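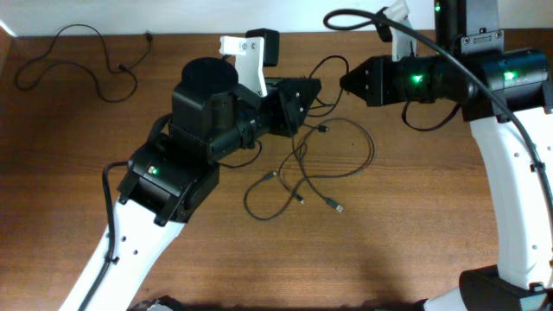

A wooden tabletop with fine horizontal grain.

Table oiling

Table oiling is the practice of treating a wooden table surface with a drying oil, so that the wood takes up less water and stains less easily. It is one of the oldest ways of finishing household furniture and it is still common in homes, cafés and small workshops. Oiling differs from varnishing and lacquering in that most of the oil goes into the wood and only a thin layer, or no layer, remains on top.

The word is used in two senses. In the narrow sense it means the first treatment, which a table receives in the workshop after sanding. In the wide sense it also includes the repeated treatment by the owner, which in some regions is called feeding or dressing the table. This article uses the wide sense.

History

Oils from linseed and walnut were known to painters long before furniture makers wrote about them. In farm kitchens the table was usually left bare and was scrubbed with sand and lye soap, which gave a pale and slightly rough surface. Oil was at first a finish for better rooms, where the table was not scrubbed.

An early household description from the harbour town of Evbridge is found in an account book of 1761. It mentions the purchase of linseed oil "for the long board and the two small", together with wool rags. Miroslava Trnka, who edited the account book, understands the long board as a dining table, but the entry can also be read as a shop counter. The same book has no entry for wax.

In the nineteenth century, shellac and later factory varnishes took the place of oil in most city furniture. Oil continued in the countryside and among boat builders, who often made tables in winter when there was less other work. The interest in oiled tables returned after the middle of the twentieth century, when plain furniture in teak and oak became popular and the buyers wanted to see the colour of the wood without a strong shine.

Oils

A drying oil is an oil that becomes solid when it is in contact with air. It does not dry by evaporation as water does. It takes up oxygen and forms a flexible material inside the pores. Oils that do not dry, for example olive oil, remain liquid in the wood and can become rancid with time.

Linseed oil is the most used. Raw linseed oil goes deep into the wood but is slow, and in cool weather it may stay sticky for many days. Boiled linseed oil has been heated or mixed with drying agents, and is faster. It makes pale wood more yellow over the years.

Tung oil comes from the nuts of the tung tree. It resists water better than linseed oil and yellows less. When it is laid on too thickly it can dry with small wrinkles.

Walnut oil gives a light colour and is used on small objects and on maple and birch tables. Owners should think of persons with nut allergy before they choose it.

Hardwax oil is a newer group, made of drying oil with hard plant waxes. It leaves a thin layer on the surface and stands somewhere between oil and varnish. Some writers do not count it as oiling in the proper sense.

Method

The table is sanded along the grain, first with coarse paper and then with finer. Very fine paper is usually avoided, as it closes the pores and the oil is then taken up poorly. Dust is removed with a brush and a slightly damp cloth, and the wood is left to dry.

The oil is spread with a cloth or a brush, in a generous amount. End grain and the areas close to knots can take more than the rest. After a waiting time of fifteen to thirty minutes all oil that has not been taken up is wiped away. This step is considered the most important one. Oil that is left behind becomes a sticky film which collects dust and is difficult to remove without sanding.

Most handbooks recommend 4 thin coats for a new table, with at least a night between each. The table can be used lightly after 72 hours, but hot pots and wet glasses should wait longer. The underside should get at least one coat. A board that is oiled only on the upper side can take up moisture unevenly and begin to cup.

Regional customs

In the Platura valley the tables are oiled once a year, in March, before the windows can be kept open for the whole day. The oil is warmed in a water bath, and the work is done in the late afternoon so that the table may rest overnight. The local name for the used rag is hajji. Grethe Mogensen has proposed that the name comes from a trader called Hajji who sold cloth in the valley, but no written source for him is known.

On the coast around Evbridge the custom is to oil a little at a time, whenever the surface looks dry. Older people there test it with drops of water. If the drops stand up as beads, the table is left alone, and if they sink in and darken the wood, it is oiled.

The Prilari school of furniture making taught its students to rub the last coat with the bare palm until the wood felt warm. Skarphéðinn Kjærgaard, who taught there, held that this gave a more even shine. His colleague Hanne Blöndal found no difference in her own trials, and the school later stopped to require it.

Care and repair

An oiled table is cleaned with a cloth wrung out in lukewarm water. Mild soap can be used, but strong dish soap takes oil out of the surface and leaves it grey. Rings from cups and marks from water can often be removed by light sanding along the grain, followed by new oil on the same spot. Repair of one small area is the main practical advantage over varnish, where the whole top must usually be done again.

Dark blue or black stains on oak come from contact between iron and the tannin in the wood. They are treated with oxalic acid, which is poisonous and requires gloves and good rinsing.

Safety

Rags with drying oil give off heat while the oil hardens. If they are left in a heap, the heat can build up until the cloth catches fire without any flame being near. Used rags should be spread flat outdoors until they are stiff, or kept under water in a metal tin with a lid.

See also

Soap finish
Wood grain
French polish
Butcher's block

Further reading

Sille Vestergaard, Oil and Board: Finishes of the Northern Kitchen
Miroslava Trnka (ed.), The Evbridge Account Book
Hanne Blöndal, Trials with Hand-Rubbed Finishes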